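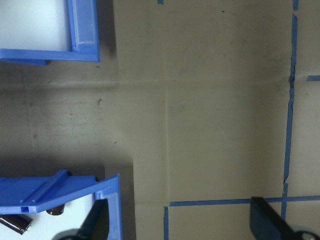

April, 8.15 am
Holger Fagerlund

Back on the Horna sheet, starting with the basin. The old text calls it a valley and I think that is wrong. A valley has a way out at the bottom, and Horna has no outlet at the surface on any side. The floor is nearly level right up to where the ground begins to climb. The blue bins have much the same shape, with a flat white floor and a thick rim standing up round it, and I may draw the cross-section like that with the rim made too steep on purpose. In the notes it goes down as a closed basin.

Heights next. The lake in the basin is given as 1392 m above sea level on the newer sheet, and the lowest point on the rim, at the Suscombe gap, is 1453 m. Both are from the same survey so they can be compared. I had been using the older figure for the gap, which was measured from a different zero, and that made the rim look a good deal lower than it is. Crossed it out in the draft. Check the caption on the relief map as well, I think I copied it there.

Area is still a muddle. The figure of 95 km² turns up in all the sources, but some of them mean the lake and some mean the whole floor. Traced the floor again from the contour at the foot of the slope and it comes out close enough to 95 that I am happy it belongs to the floor. The lake is smaller and changes with the season. For now the table says "lake area: varies" and I will leave the box empty until there is a spring outline and an autumn outline to put in it.

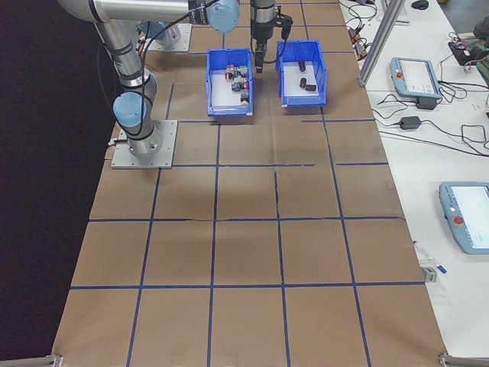 The name also needs settling. Horna is used for the basin, the lake and the village at the north end. I would keep Horna for the basin and write Horna lake and Horna village in full wherever they come up, including the index. It makes some of the labels long. The one for the village will have to go out to the left of the dot.

Midtbø: the road distance from Horna village is 46 km by way of the gap. The draft had a shorter figure, which must be the straight line. Distances in the table should all be by road, so changed it, and put "by road" in the heading.

11.30. Climate paragraph rewritten. The wet side is the Suscombe side. Air coming up from the coast drops most of its rain before it reaches the rim, so the basin floor is dry grassland and the streams running in are short. Took out the sentence saying the basin has "a desert climate". There is snow lying there for part of the year and people graze sheep on it.

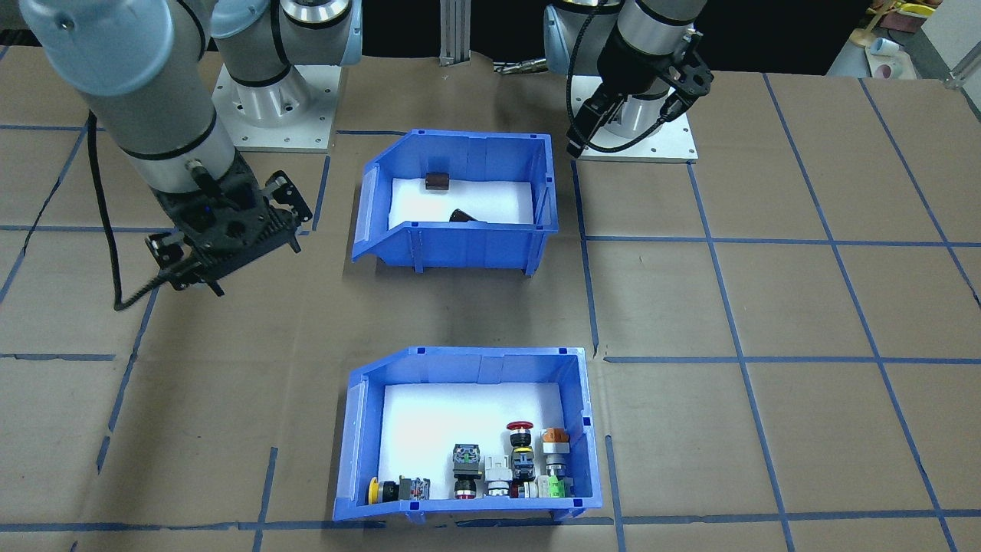

Salt. The lake loses water only by evaporation as far as we know, so it ought to be salty, and the south shore is. The north end, where the streams come in, is described as fit for animals to drink. Both can be true, but I do not want to say it on one source. Asked Moltside for their water readings – no answer yet. Leave the salt sentence in pencil.

To do:
– redraw the cross-section, with the height scale stated next to it
– dashed line for the lake edge
– check spelling of Midtbø on all sheets, two still have a plain o
– ask Moltside again about the readings

Comments

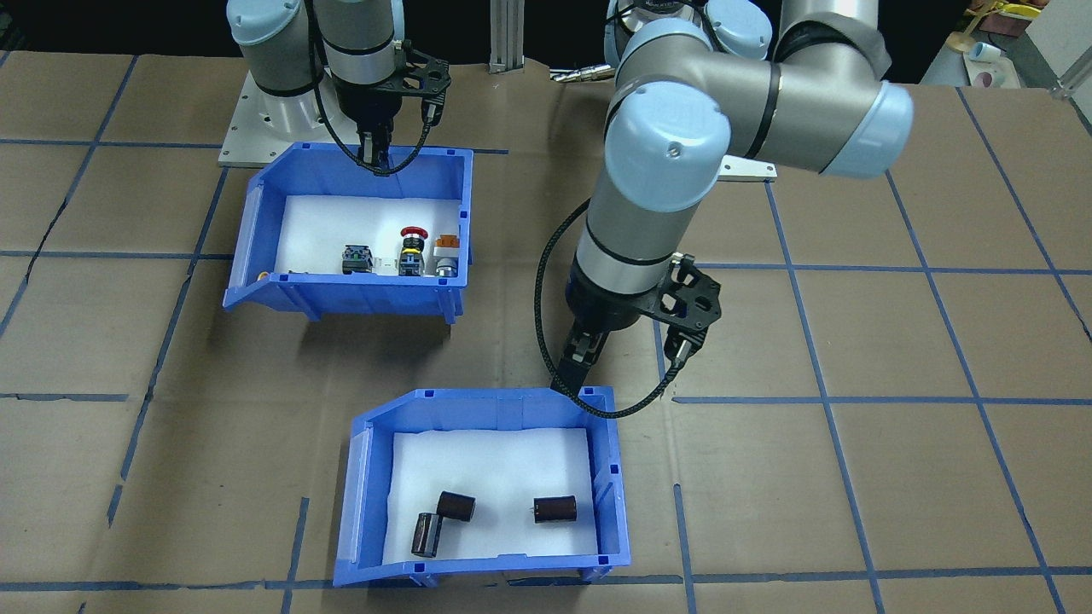 Maj-Britt Strand: I would be careful with "no outlet". No outlet at the surface is fine, but there are springs low down on the Suscombe side, and people there have always said the water comes from the lake. If even a little of it gets through the rock, that might explain why the north end stays fresh.

Holger Fagerlund: Fair point. Changed to "no surface outlet" in the text and in the table. Do you know if the springs are on any map? I can't find them on the newer sheet.

Maj-Britt Strand: The upper one is on the old Suscombe sheet, just below the gap. The others I only know from walking there. I can mark them on a copy for you. Also the village people say "the Horna" when they mean the lake, if that is any use for the name note.

Holger Fagerlund: Yes please to the copy. Will add the name.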